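Thread on keeping one hand-held gripper alive, for the two people who asked and the 44 who will mute me.

The patient is the left-hand unit of a pair. Two parallel jaws, ridged pads, one trigger, no opinions. We call it Skorham, after a boiler one of us grew up with. It breaks down about as politely.

Item one, pads. They're a wear part. I will repeat this until Beril Özkan stops trying to get another month out of them. When the ridges go shiny, the pad is finished, however nice the color still is.

To change a pad: jaws open, power off, peel from the tip end. Scrape the old glue with something plastic. I used a steel blade in August and there's a groove in the jaw with my name on it - Nyokabi offered to engrave the rest.

Wipe with alcohol, wait until it's dry, stick the new one on, clamp it shut overnight on a folded rag. Not on a bare jaw. The glue creeps out and you've made a very expensive paperweight.

Item two, alignment. Close the jaws on a strip of paper and pull. It should drag evenly at the tip and at the root. If the tip lets go first, the jaws are toed out and every thin object will pivot on you.

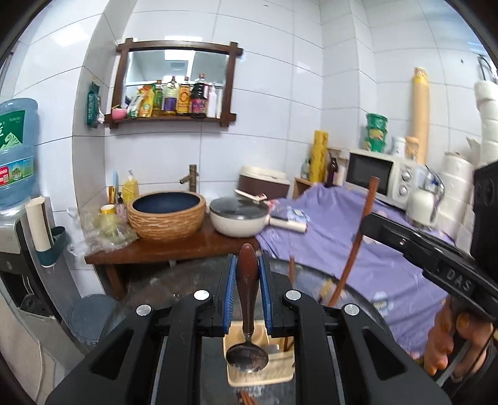

My acceptance test is a spoon, and I'm not taking questions. A machined gauge pin would be more respectable, but a gauge pin is straight and well behaved and doesn't carry all its weight at one end. Wooden handle between the blue pads, metal bowl hanging down, over the utensil holder. If the jaws are off, the handle starts to swing and you get a small lecture in leverage. The shop that machines our jaws, Mwaipopo, sent a proper test block once. It props the door open.

Pass mark: pick up, hold, put down, 47 times in a row. Why 47? That's where the old pads gave up the first time I bothered to write it down. Science.

Item three, screws. There are four round silver caps on the upper arms and they look like decoration, so people treat them like decoration. Check them with fingers every morning. If one turns, stop and do all of them, evenly, a little at a time.

Do NOT put thread glue on them because you're tired of checking. Nyokabi Langat spent an afternoon with a heat gun undoing my clever idea, and she was very quiet the whole time.

Item four, crumbs. Kitchens have them. Rice starch on a slide dries like cement. Soft brush after every session, one drop of light oil on the rails each week, wipe off nearly all of it.

Item five, the log. Ours says "Harora" on the cover, the project before last. Write down cycles at every pad change. We swap at 1000 now, good or not.

Current entry, 3 Dec 2018: left unit, new pads, paper test even, spoon test passed. Right unit squeaks. Wumora says the spring ships "soon," so I've ordered a louder radio.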